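Course handout 6: Notes from the visit to the Pivgate open day
Automation and Handling, spring term

These notes are for students who came with us in April and also for those who could not come. Please read them before the lab, and bring your own notes from the day. The written report is described at the end.

1. The visit

We were a group of 15 and we were received by Brittany McKinnon, who leads the demonstration hall at Pivgate. The hall was open to the public from the morning, and our guided part began at 10. It took longer than planned, mostly because of the many questions at the second station, so the palletizing cell was only seen for a short time. I will come back to it in a later lecture.

Stations we saw:
Station 1 – conveyor and label check (built with Pristley)
Station 2 – table-top handling of small parts
Station 3 – palletizing cell (Desjardins)

2. What was said about repeat trials

Ms. McKinnon told us that the arm at station 2 had made 1,633 moves with small parts since the hall was prepared for spring. A move was counted only if the part was lifted, carried and put down again inside the marked tolerance. She set the speed at 30 percent for visitors. Some of you asked if this is the usual speed. In her tests they go up to 70 percent, but then the light parts can slide at the moment of release.

Remember the difference between repeatability and accuracy. An arm can return to the same wrong point very faithfully. Several students mixed these two words in the discussion, and it is a typical exam mistake.

3. Knowing where the table is
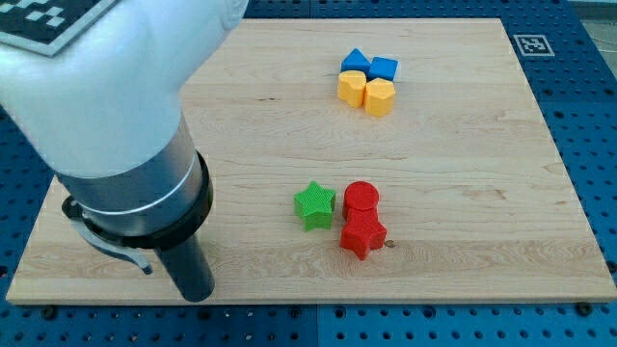

Calibration is the subject I want you to understand best from this visit. Before the arm can reach for a part, the system must know how the camera, the arm and the table stand to each other. At station 2 there is a square black-and-white marker on the blue table, past the back corner of the board, and another one is fixed to the white housing of the arm. When a camera can find both, we can calculate the transformation between them. In your report, draw the coordinate systems as arrows and name each one. Consider also the parts: for a red cylinder standing upright, the rotation around its vertical axis does not matter for the grasp, but for the green star it does, and you should explain why.

The method of Skekolov, which we had in lecture 4, can be used for this drawing. Write the transformations in the order in which you apply them – many people lose points here.

4. Report

Two pages, in groups of two or three. Describe one station, its sensors, and one possible error with its effect on the result. Sketches by hand are fine if they are readable. Put the names of all group members on the first page and leave the report in the box by the lab door before the next lecture.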